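4.2 Wrappers and the last two feet

Most household waste studies weigh what reaches the curb. Ours looks at the stretch before that, from the soft furniture where a snack is eaten to the bin, a trip that people in the Ridgeway interviews described as instant and that their own diaries put at up to 18 hours. Film wrappers do worst. They weigh next to nothing and cling to fleece, and they are easy to mistake for something still worth eating. 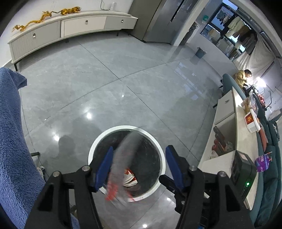 A lined round bin with a wide mouth did better in our diaries than a lidded one, mainly by asking less of people. Of the 200 entries that mention a miss, most blame the wrapper. A few blame the dog. We coded both as "other."

Distance mattered too, though less than pride. Households that kept the bin beside the seat reported fewer leftovers on the cover — and more remarks from visitors about living next to the trash.

Figure 3. Wrappers and a plastic bag at a blue fleece cover, with an open bin on the floor beside it.
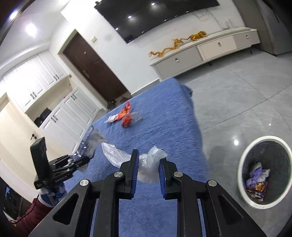
Delphine Mbeki objected at the July reading that we were measuring laziness and calling it layout. She would have moved the bin first and written the paper later. We have kept the term "layout," and her objection is taken up in Section 5.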